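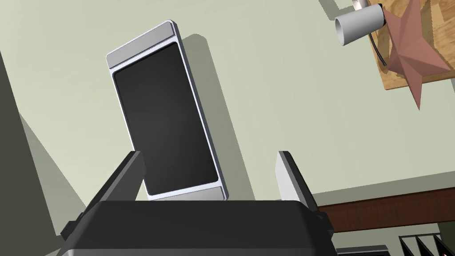
Ticket 758 - stock sync stops overnight on handheld accounts
Opened by Pallavi Ahuja, Lokham depot. Priority changed from low to normal in October. Counts entered after the evening shift are missing from Katiyar the next morning. The handset reports nothing at all, and a blank dark screen like the one on the silver-edged device gives the user no reason to suspect a fault. Entries made before 18:00 arrive as expected. Restarting the app does not bring the missing ones back.

Girish Bisht, 09:40
Checked the server log. The session token is issued with a life of 300 minutes and should renew on the next write. Renewal is refused with code 70 (clock mismatch). The write is then placed in the local queue and stays there.

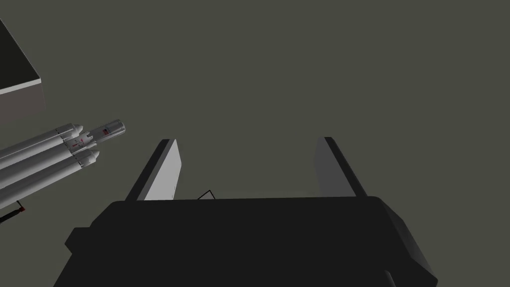
The queue itself is intact. I exported it from one account and all entries were present, in order, with the correct item codes. Nothing has been lost so far, but the queue is cleared on sign-out, so users at Lokham should stay signed in until this is closed.

Yaryna Tymoshchuk, 11:15
Time server address on the Lokham network still points to the old Erano host. That host answers, but it is six minutes slow. Katiyar allows a difference of two. Other depots use the new address and have no failures.

Pallavi Ahuja, 11:32
Staff told to stay signed in. One person had already signed out - those counts will be redone by hand.

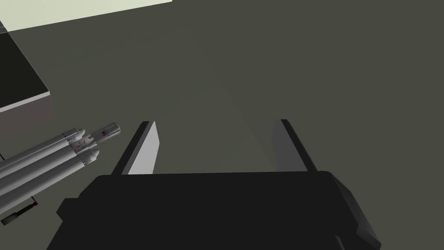 Attachment 3: open gripper over the tabletop.

Girish Bisht, 14:05
Address corrected in the network settings. Forced a renewal on two accounts, both accepted. Queued entries uploaded without duplicates.

Status: pending. Sarahí Cortés to confirm after the next evening shift. Separate ticket to be raised for the missing error message.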